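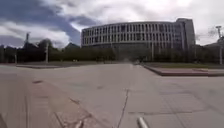
Plätze, auf denen man sitzen darf

Startseite | Stadt | Meinung | Archiv | Kontakt

Von Zsolt Bakos

Im Juni habe ich an einem Ratsabend zugehört, an dem über Bänke gestritten wurde. Es ging um 16 Stück, verteilt auf die Innenstadt, und die Debatte dauerte länger als die über den Haushalt der Bibliothek. Gegen die Bänke sprach angeblich der Winterdienst, dann der Wochenmarkt, dann die Sorge, es könnte sich jemand darauf schlafen legen. Der Antrag wurde vertagt.

Ich halte das für einen Fehler. Wer 300 Meter vom Bus zum Arzt laufen muss und schlecht zu Fuß ist, plant seinen Weg nach Sitzgelegenheiten. Fehlen sie, bleibt er zu Hause oder nimmt das Taxi. In der Statistik taucht er dann nicht mehr auf, und im nächsten Jahr heißt es, der Bedarf sei gering.

Der übliche Ersatz ist das Café. Dort kostet der Stuhl aber ein Getränk, und nach 18 Uhr ist meistens Schluss. Ein öffentlicher Platz, auf dem nur sitzt, wer zahlt, ist zum Teil schon verpachtet — auch wenn im Grundbuch die Stadt steht.

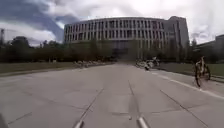 Mit Geld allein lässt sich die Zurückhaltung nicht erklären. Für große Oberflächen findet sich in fast jeder Stadt ein Etat, für Pflege selten. Eine Bank muss gestrichen, geschraubt und ab und zu ersetzt werden, und dafür ist dann kein Amt richtig zuständig. Bei uns schieben sich Grünflächen und Tiefbau die Sache seit Jahren zu.

Mein Vorschlag ist bescheiden: alle 100 Meter eine Bank mit Lehne, an den Wegen zu Haltestellen und Praxen zuerst. Zwei Jahre Probe, danach kann man neu reden. Abbauen lassen sich die Dinger schließlich auch wieder.

Zuletzt erschienen
Wem gehört der Gehweg?
Die Bibliothek braucht längere Abende
Trinkwasser am Busbahnhof

Kontakt | Impressum | © 2021 | Nach oben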